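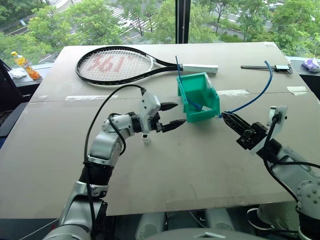 Odds and Ends: Cables, Racquets and Everything Without a Shelf
Speaker notes – Areti Antoniadis
Panagiotou Room, July 8, 2024

Before starting

Water on the left of the lectern. Ask if people at the back can hear. Leave the big green bin under the table until the part about bins or everybody will look at it the whole time.

Welcome

Good evening, and thank you for coming out on a cold night. I know a talk about sorting out the spare room isn't the most glamorous offer going, so I'm very glad to see you all, and I'm especially glad to see the people who came to the wardrobe talk and have come back for more.

Say who I am, briefly. I've been helping people sort their houses for 9 years now, and before that I worked in the hardware section at Cladberg, where I learned more about what people keep in drawers than I ever expected to. They'd come in with a lead in their hand and ask me what it was for. I usually didn't know either!

Tonight is about the leftover things. Clothes have a wardrobe and plates have a cupboard, and then there's the tennis racquet, and the blue cable, and the calipers or little clamp, and they all end up on the same table together.

Start with a clear surface

You want one good flat surface, as big as you can manage. The dining table is fine. If you're using a couple of boards across trestles, run some masking tape over the join so that small things don't slip down the gap and the boards don't wander apart while you're leaning on them. Masking tape comes up again easily, and if it wrinkles a bit it doesn't matter.

Then bring things over a few at a time. (Tell the story of my brother-in-law tipping out all three drawers at once and the family eating dinner on the couch until September. Keep it short, it ran long last time.)

Sporting gear

Ask for hands up: who has a racquet at home they haven't swung in five years? Wait for the laugh.

I'm not going to tell anyone to get rid of a racquet. What I'd like you to do is pick it up by the grip and have a proper look. Is the tape on the handle still clean, or has it gone sticky? Are the strings sound? Press them with the heel of your hand. If you'd be happy to play with it on Saturday, it earns a hook. Hang it by the head, two nails side by side, away from the heater and out of the boot of the car, where the heat is very hard on strings.

If it only needs a new grip, do the grip that week. It's a ten-minute job in front of the telly and you'll feel marvellous afterwards.

Cables

Pause here, someone always groans.

Cables are where people lose heart, so go gently. One cable at a time. Take hold of one end, and follow it along to the other before you decide anything at all. If it's wound through something, feed it back out the way it went in. Please don't yank – you'll bring the whole nest with it, and you can damage the plug.

Once it's free, let it lie in a big loose curve for a minute so you can see which way it wants to bend. Then coil it along that natural curve, about as wide as a saucer for the thin ones and a dinner plate for the thick. Demonstrate with the long blue one. Don't wind it round your elbow.

Label it before you put it down. A bit of that same masking tape folded over into a flag, and write the name of the thing it belongs to. "Printer" is a good label. "Black" isn't, as I found out with a bag of them.

Bins

Bring out the green bin now.

Open tops, every time. I used to buy the Flollivetti ones with the clip lids and they looked lovely on the shelf, and then things were simply left on top of the lids. A low or sloping front helps too, as you can see in and reach in without lifting the bin down. One coil should come out without dragging the others along, so if they're catching, you have too many in there.

Questions

Someone will ask about old phones. Someone will ask about their husband. Have the collection-day sheets ready to hand round.

Remind them that tea is at the back and the cups need to go back in the kitchen.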